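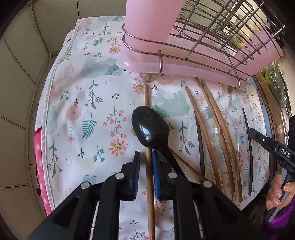
Skenent Household Demonstrations: Frequently Asked Questions

What is the purpose of the program?
Skenent gathers examples of ordinary household tasks performed by people. The examples are used to train a learning system named Kozan. The current collection concerns small kitchen items and is limited to 2,000 demonstrations.

Who may take part?
Any adult who has completed the Nekano training module may apply. Previous experience with robots is not required.

What counts as one demonstration?
A demonstration begins when the grippers are raised and ends when the last item has been released. Pauses are permitted. Please do not trim recordings before they are submitted.

Must the utensils match?
Variety is of greater value to the program than neatness. Participants should use what the household already owns and should not purchase sets for the purpose. Chopsticks of several colours laid beside a clear plastic spoon, on a patterned cloth, are entirely acceptable.
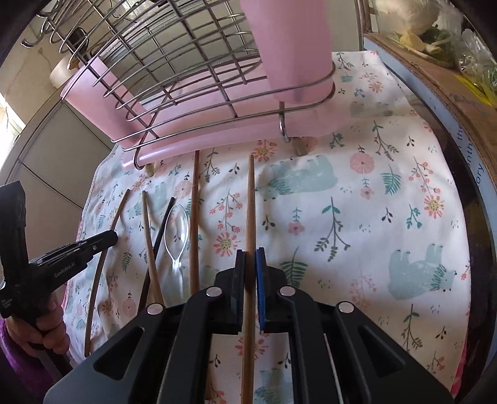 How should thin items be held?
Thin items account for a large share of rejected recordings, and participants are asked to take particular care with them. Close the jaws fully before lifting, and keep the item in view for the whole movement. A chopstick should sit in the narrow gap between the pads, as the light-brown one does between the black pad and the blue pad. The second gripper may be held off to the side until it is needed.

What happens if an item is dropped?
Continue recording. Drops are labelled by reviewers and remain in the collection under code 109.

How are recordings submitted?
Recordings are uploaded through the Rolley portal in batches of no more than 400. Larger batches will be declined and must be resubmitted.

May a participant withdraw?
Yes. A written request may be made at any time before the March release.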